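Flat Six, Dindbridge

My aunt Unnur left me a flat in Dindbridge, 23 steps up from the street, and a note that said "the white thing stays on the black plastic." No signature, no please. She wrote notes like that her whole life (the one on her fridge just said "NO").

So I moved in that April with two suitcases and a kettle, and I left the white thing alone. I dusted next to it. I ate my toast standing up so I wouldn't need the table. Villads Lund from downstairs came to borrow a screwdriver, took one look and said, "Oh, she kept it," and then wouldn't tell me another word until I'd made him coffee!

It was a model, he said. Unnur had been building a house for over thirty years, one they were going to live in, her and a woman named Jarmila, out past Brakine where the land was cheap. They never bought the land. They'd saved 4000 once and then the roof here went, and that was that.
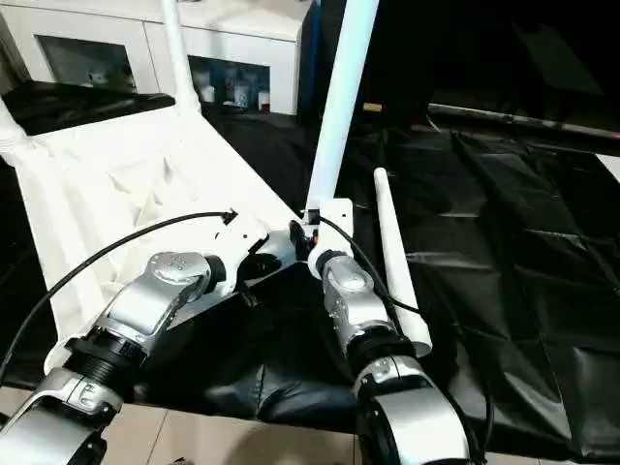 The white thing on its black plastic sheet.

I wrote to Jarmila Kollár, which took me most of an evening and a lot of crossing out. I figured she'd moved, or died, or would think I was after something. She called instead of writing back, and her first question was whether it still had no front door.

I said I honestly couldn't tell which side was the front.

"Neither could she," Jarmila said, and laughed so long that I had to hold the phone away from my ear. "We fought about it the whole way home from Sandoval. I wanted morning sun in the kitchen. She wanted to see who was coming."

She's taking the early train up next week. I've bought a second chair, and a decent knife, and a new bulb for the stairs, and I keep standing in the doorway trying to decide where she should sit. Villads says by the window. I think she'll want to see the table.

More stories
The Ferry to Pitus
What Hafþór Briem Owed
Soup for Gunnlaugur
1390 Miles of Wire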